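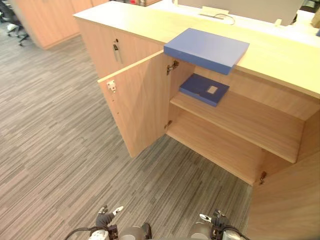
Man möge ihr bitte endlich sagen, ob das Wehr in Ulleck nun gebaut werde oder nicht, schreibt Perihan Toprak, sie habe auf drei Informationsabenden vier verschiedene Antworten bekommen. Die Frage ist berechtigt, und wir stellen sie diesem Zwischenbericht voran, weil sie in der einen oder anderen Form in den meisten Zuschriften steht. Die kurze Antwort lautet: Beschlossen ist der Bau, begonnen ist er nicht. Die längere folgt.

Stand des Verfahrens

Der Planfeststellungsbeschluss für das Laufwasserkraftwerk Ulleck liegt seit Januar vor. Gegen ihn sind 2 Klagen anhängig, eine vom Fischereiverein Flurnden, eine von einem Anlieger am Oberwasser, der sein Bootshaus gefährdet sieht. Eine aufschiebende Wirkung hat bisher keine der beiden. Die Vorhabenträgerin Curncombe hat trotzdem erklärt, vor der ersten mündlichen Verhandlung keinen Bagger anrollen zu lassen. Wir halten das für vernünftig. Die Pressemitteilung dazu trug die Überschrift »Wir legen los«.

Unser Auftrag, die Beteiligung der Öffentlichkeit zu begleiten und die Angaben zur Beschäftigung zu prüfen, ist davon nur teilweise berührt. Der Zeitplan verschiebt sich, die Arbeit leider nicht.

Öffentlichkeitsbeteiligung

Im Berichtszeitraum gingen 193 Stellungnahmen ein, alle sind erfasst und thematisch zugeordnet. Der größte Block betrifft den Baustellenverkehr durch die Ortsmitte, danach kommen Fischaufstieg, Grundwasser und Arbeitsplätze. Eine Zuschrift befasst sich ausschließlich mit der Schriftgröße unserer Broschüre. Sie hat recht, die zweite Auflage ist größer gesetzt.

Die Abende in Ulleck und Flurnden waren gut besucht, der in der Mehrzweckhalle auch laut. Bewährt hat sich, dass die Verkehrsplanung zuerst drankommt und die Turbinentechnik zuletzt. Beim ersten Termin war es umgekehrt, und nach einer Dreiviertelstunde Schluckvermögen und Fallhöhe war die Stimmung so, wie man sie sich vorstellt.

Beschäftigung

Curncombe hatte im Antrag »über 34« neue Dauerstellen genannt. Auf Nachfrage, wie man eine solche Zahl überschreitet, ohne sie zu kennen, erhielten wir eine Tabelle. Darin stehen auch Stellen, die es im Betriebshof bereits gibt und die lediglich umbenannt werden. Eine bereinigte Fassung ist angefordert und für den nächsten Bericht zugesagt. Bis dahin bitten wir darum, die Angabe in Reden und Grußworten nicht zu verwenden.

Erfreulicher sieht es bei den Aufträgen an Betriebe aus der Region aus. Das Bauunternehmen Gündoğdu hat die Vorarbeiten an der Zufahrt übernommen und will zum Herbst ausbilden – vorausgesetzt, es gibt bis dahin eine Baustelle, auf der man etwas lernen kann.

Mittelverwendung

Die bewilligten Mittel reichen. Nicht vorgesehen waren die Kosten für die Simultanübersetzung und für die zweite Broschüre. Beides haben wir aus dem Ansatz für Reisen gedeckt, der wegen der ausgefallenen Besichtigung am Oberlauf kaum angetastet war. Wir bitten, die Umschichtung nachträglich zu genehmigen. Das Formblatt liegt bei, in der Fassung, die inzwischen hoffentlich noch gilt.

Nächste Schritte

Auswertung der Stellungnahmen zum Verkehr, mit Vorschlag für eine Umfahrung
Gespräch mit dem Fischereiverein über den Aufstieg, diesmal mit Fischbiologin
Prüfung der bereinigten Stellentabelle
Antwort an Frau Toprak, schriftlich und nur eine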